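Utbridge Commuters Board > Roads and Crossings > Skesbridge overnight lane closures, anyone have the real schedule?

mill_lane_gem
The sign at the top of the Skesbridge approach says NIGHT WORK STARTS SUNDAY and that's all it says. No hours, no direction. I work second shift at the Clandura plant and come home westbound a little before midnight. If it's closed I need to go down to the Chaudhary Road crossing, and that adds 12 miles. Does anyone know whether it's both lanes or one at a time?

towpath61
One lane at a time. There was a notice taped up inside the post office. Eastbound lane first, then they switch. Flaggers at both ends.

mill_lane_gem
Did it give hours?

towpath61
9 pm to 5 am. I didn't write the rest down.

B. Dobson
The hours on the post office notice are the old ones. My husband hauls gravel for the contractor and he was told 10 pm start. They moved it back an hour after the evening bus drivers complained.

towpath61
Could be. The notice didn't have a revision on it that I saw.

hermine_m
I drive the late bus. We did ask for the later start, but I haven't been given anything in writing that says we got it. My route sheet for next week still has me detouring by Chaudhary Road on the last run. Until that changes I would plan on 9.

B. Dobson
He was told 10.

hermine_m
I'm not saying he wasn't. I'm saying what my sheet says.

carolb_eastside
What are they doing out there anyway? They had it torn up in June and I thought that was the deck joints finished.

towpath61
June was the joints on the east end only. This is the west end joints plus the bearings underneath. They can't do the bearings with trucks going over, so there are supposed to be short full stops when they jack it. I was told 2 a night, and they hold traffic until the jack is set.

mill_lane_gem
How long is a short stop?

towpath61
No idea. At the Route 9 overpass they were holding people for the length of a couple of songs on the radio. This is an older bridge.

YLockwood
I'm going to disagree with the idea that this had to be done at night. The daytime volume on that bridge isn't what it was before the bypass opened. They could do it between the morning and afternoon rush with one lane open and it would be safer for the crew. Night work costs more and the people living by the west abutment have to listen to it.

hermine_m
Daytime would be worse for the buses. The school runs and the clinic shuttle both use it, and the shuttle can't take the Chaudhary Road crossing because of the weight limit.

YLockwood
The shuttle is a van.

hermine_m
It's a van with a lift and it's over. They checked it last winter.

YLockwood
Okay, I didn't know that. I still think the county should have held a meeting. I live on Abutment Street and got one door hanger.

carolb_eastside
I didn't get a door hanger at all and I'm on the east side, where the staging area is going to be. They have already put barrels across half the gravel lot where people park for the river trail.

B. Dobson
The staging lot is only for the first part. When they change lanes the equipment moves to the west side.

carolb_eastside
So Yvonne gets it next.

YLockwood
Wonderful.

mill_lane_gem
Since this is turning into the thread people are finding, could somebody with edit rights put what we know in one place? Three people at work have asked me already and I keep sending them here to scroll.

hermine_m
I can do it. I'll put it in the post below and change it when I hear something. Please reply with corrections and don't message me, because I lose track of the messages.

hermine_m
SKESBRIDGE NIGHT WORK — WHAT WE HAVE SO FAR

Begins Sunday night. One lane open with flaggers, eastbound lane closed first. Lanes switch when the eastbound side is done, no day given.

Start time is either 9 pm or 10 pm, see the argument above. Ends 5 am.

Short full stops while the bridge is jacked.

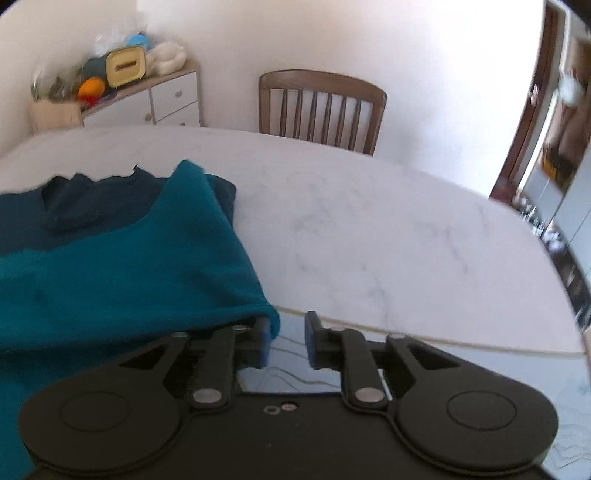

Last edited by hermine_m, 11:40 pm. Reason: added trucks and bikes

Trucks: anything wider than 12 feet has to use the state highway while a lane is closed. That includes farm equipment. The flaggers will turn you around and there's no good place to do it on the west approach, so don't try it.

Bikes and people on foot: the sidewalk is on the downstream side and stays open except during the full stops. No word on whether it will be lit.

Ambulance and fire: they radio ahead and get waved through. If you're sitting in the line, leave room on the right.

Buses: last run detours by Chaudhary Road. The stop at the bridge store is skipped on that run. Get on at the library.

towpath61
Thanks for doing that. One correction, the 12 feet is the width between the barrels. The posted limit will be less than that. They always leave some slack.

hermine_m
Do you know the number?

towpath61
No. I just wouldn't want somebody to show up with a hay wagon that's 11 and a half and think they're fine.

hermine_m
I'll put "ask first" next to it.

B. Dobson
He called the office this afternoon. They said 10 pm for lane closures, but the crew sets out signs and cones from 9 on and there will be a flagger while they do that. So we were both right.

hermine_m
That makes sense. I'll change it in the list and ask my supervisor about the last run again.

mill_lane_gem
Doesn't help me at midnight but good to know. Has anyone been through at night when they had the east end joints open? I'm trying to decide between waiting in line and taking the long way.

carolb_eastside
I went through a few times. The wait was never bad after 11. Most of the line was ahead of that, people coming back from the games. The long way has deer on it and no shoulder. I'd wait.

YLockwood
Agree with Carol on that one. The speed limit is 70 for the stretch of state highway and then you drop straight into the Chaudhary Road curves in the dark.

mill_lane_gem
All right, I'll try the bridge Monday and post how long it took.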